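Galari (software)

Galari is a planning and perception package for surface wiping by robot arms. It was developed at Etbridge and first released in August under the name Aitken. It takes head-level video of people cleaning, estimates which parts of a surface the cloth has passed over, and produces a path for an arm to follow. Its developers describe it as general-purpose, a claim that rests on narrow evidence.

Perception

The coverage estimator was trained on 3,514 clips, of which 2,172 show counters and window ledges. Glossy stone is the hard case. Daylight reflected from a window can hide fine grit, and the estimator tends to score a bright patch as clean whether or not a cloth has touched it.

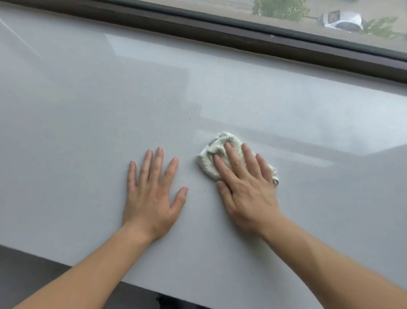
A reader's comment on the project page objected that a model unable to tell glare from a wiped surface has no business reporting coverage as a percentage. The figure is still reported. Version 2 added a glare mask, which leaves the affected area out of the score and so tends to raise it.

Planning and control

Paths are built from short overlapping strokes. Contact force is not measured in the source video; the planner infers it from the shape of the cloth under the fingers, and no published test compares the result with a force sensor. The free hand, often placed flat on the surface while the other wipes, is discarded as background. Inside corners, where a counter meets a wall panel, are handled by a separate routine that slows the arm and shortens the stroke.
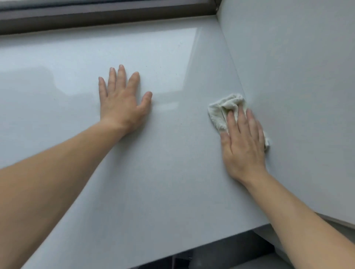
Grirholm's maintainers replied that the corner routine amounts to a hand-tuned exception and should not be presented as learned behavior. Etbridge has not answered in detail, and the routine's settings remain fixed values in the source code.

Evaluation

The only public benchmark consists of 836 trials, all run by Etbridge on its own counters. Failed grasps of the cloth were left out of the totals. No outside group has repeated the trials.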